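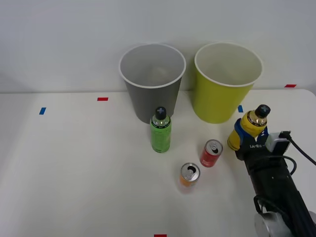
Buy the arm last, the people at Ostapchuk like to tell new customers, and decide first what you want picked up. It may sound like odd advice from a firm that sells arms, but we'd ask you to keep it close by as you read this chapter, in which we finally get to the matter of money.

Chapter 3
What Will It Cost, and When?

By now you have a task in mind, and perhaps a favorite catalog with the corners folded down. Wonderful! Before you order, though, sit down with a plain sheet of paper and write out everything the arm will need around it: the gripper, the camera, the cables, the table, and the ordinary bottles, cans and cups it will practice on (these are cheap, but somebody still has to buy them).

Our running case is Nasell, a small packing firm that asked for two quotes in February. Bonden offered a complete station with 36 months of support. Ollia's price was lower, but support stopped at 28 months and the gripper was listed separately, on a page the buyer nearly missed. We will work through both quotes line by line, and you may well change your mind along the way, as we did.

One more cost deserves a line of its own, and that is time. Nasell set aside about 100 hours for setup and training. Keep that figure handy for Section 3.1, where we begin with the gripper.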